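3.2 Listing length and time to let

The second part of the study looked at whether the length of a listing affects how quickly a flat is let. We used 418 listings for rented flats in Stuvesgate, all placed on the Homier site before November 2021. Listings repeated by a second agent were removed, following Žukauskas.

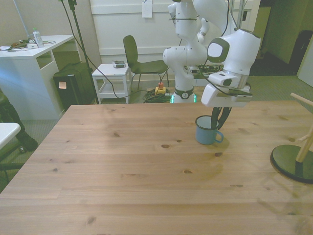 Figure 2. Robot arm with its gripper fingers lowered into a light blue enamel mug on a pine tabletop.

Longer texts were linked to a shorter time on the market, but only up to a point. Listings of more than 1000 characters showed no further gain, and those near 2000 were often for larger flats with higher fees – a group that lets slowly in any case. Mention of a balcony or parking had a clearer effect in Stuvesgate than in Skolano, where most blocks offer both. Rent level was held constant in all models.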